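Tray Return Station, Griseddale Canteen

Andico runs the dish return at Griseddale with a two-arm cell. Staffing on the line stays at 2 per shift; the work has changed.

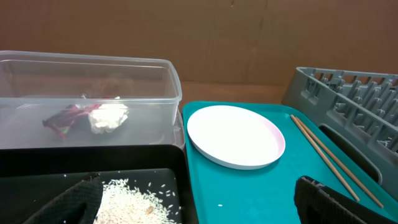 Scraping and sorting by hand took up most of the lunch shift. The cell now handles trays in batches of 15.

Wrappers still go to a person if the grippers drop them twice.

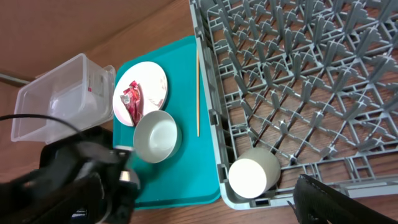 Damian Wróbel, shift lead, logs each stop. Wrist strain reports are tracked separately, by month.

Rack layout was set by the kitchen crew. Cups go in the near left corner, as with the small white one in the gray rack, and plates follow.

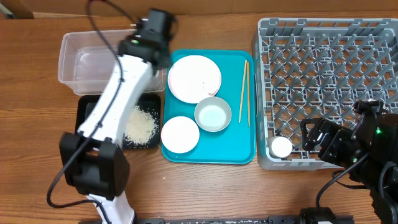
Operators get 20 minutes of training on the stop button and restart. Chopsticks remain the slowest item.

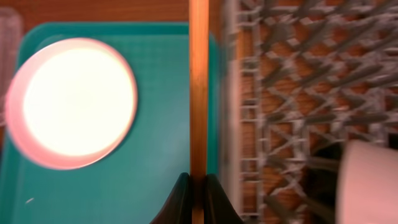

Brirkombridge gets the same cell in August.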